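Skercombe Toy and Oddments Table - gallery

9 Jun 2023

At the sorting afternoon at Skercombe the loose things from the Vornel boxes came out on to the white table to be looked over before going back on the shelves. There were 18 boxes altogether, most of them unopened for years. We used the room in Cistus House because the table there is big and white, and small things show up on it. The heating was off but the afternoon was mild enough to work with the door open.

For anyone new to this page, the lending shelf is a set of low shelves by the entrance at Cistus House. Families and playgroups borrow a box, keep it for a fortnight and bring it back. The boxes are made up by theme - farm, kitchen, pond, shop, garden - and each has a card inside the lid saying what should be in it. Over time the contents wander. Ducks get into the shop box and fruit gets into the pond.

The Vornel boxes were made up before the cards came in, so nothing in them had a proper list. We tipped out a few at a time, put like with like and left the odd ones until last. Around 900 pieces were gone through by teatime, and 90 of those were put by for mending or for passing on. Building bricks were the bulk of it. They have been bagged and are not shown on this page.

The peach and the duck
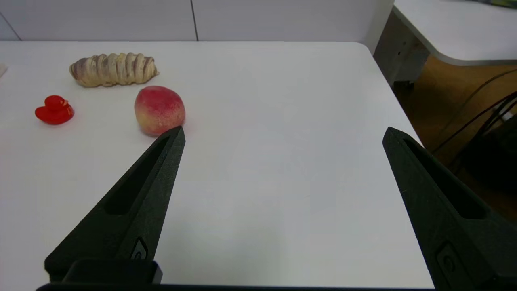 Peach, small red duck and a banded cream-and-brown piece towards the back of the table.

The duck will go into the pond box, which was short of one. We did think about keeping it with the red things for colour sorting, but that set is full. The peach is for the shop box, to go with the other fruit. Shop is borrowed more than any other and always comes back with something missing, so any spare fruit is put straight in.

The banded piece had a good deal of discussion. One view was that it is a grub and belongs with the garden things, the other that it is a root and belongs with the vegetables. It has gone into garden for now, where it will do for either. If you remember it from when the Vornel boxes were first lent out, please let us know what it was called on the old sheet.

Notes on the boxes

Farm is complete apart from a gate. Kitchen has too many spoons and could do with a saucepan lid. Garden is now the heaviest box and may be split in two before August, when the playgroups stop for the summer and there is time to write new cards. The old Aebischer tins are being kept for the very small pieces - they shut properly, and they stack.

Labels are still a problem. The sticky ones peel off the boxes within a month or so and the tie-on ones get chewed. We are trying a card slotted into the lid of the shop box and will see how it stands up to being borrowed. If it lasts until August, the rest will be done in the same way.

Cloths and the bin

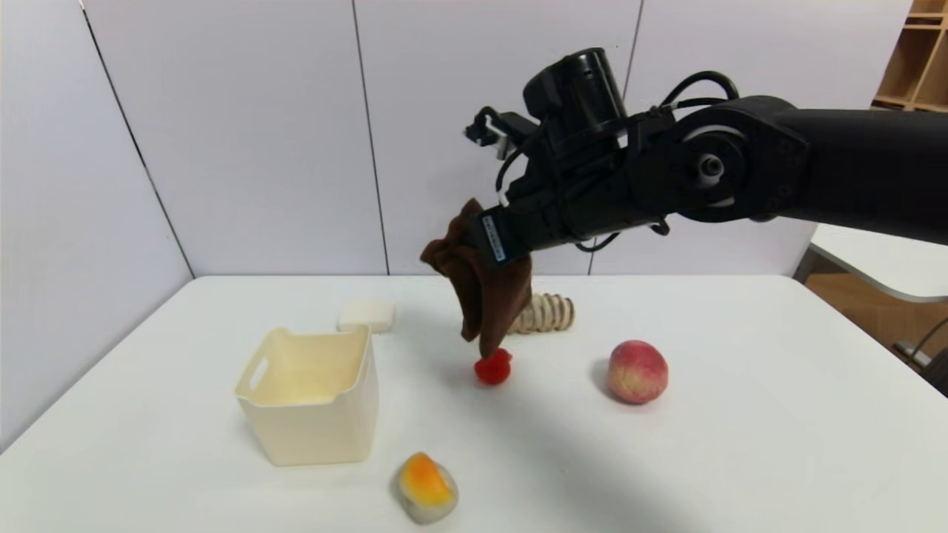 Can I drop off toys of my own for the shelf?
Small things in good order are welcome on any Friday morning while Cistus House is open. Please leave them in a bag with your name on it and do not put them straight into the boxes. We can't take anything with batteries, or jigsaws unless you have counted the pieces.

Cloths are being sorted separately. Plain ones in dark colours are the most useful, as they do for ponds at night, caves, blankets and shop counters. We have plenty of small squares and would like some larger pieces. Patterned curtain ends are no longer needed.

Open-topped bins are wanted too, for returns. At present everything that comes back goes on the floor by the entrance, and people step over it. Something light enough to lift with one hand would be best.

Borrowing

Boxes can be booked in the red book by the shelves. Write the theme, the date and a telephone number. There is no charge, but please check the card before you bring a box back and cross off anything that has gone astray, so that we can look for a replacement.

Earlier galleries, including the dressing-up rail and the 1818 Room before it was painted, are on the Cistus House pages. The bricks will be weighed and shared out between the larger boxes at the next session.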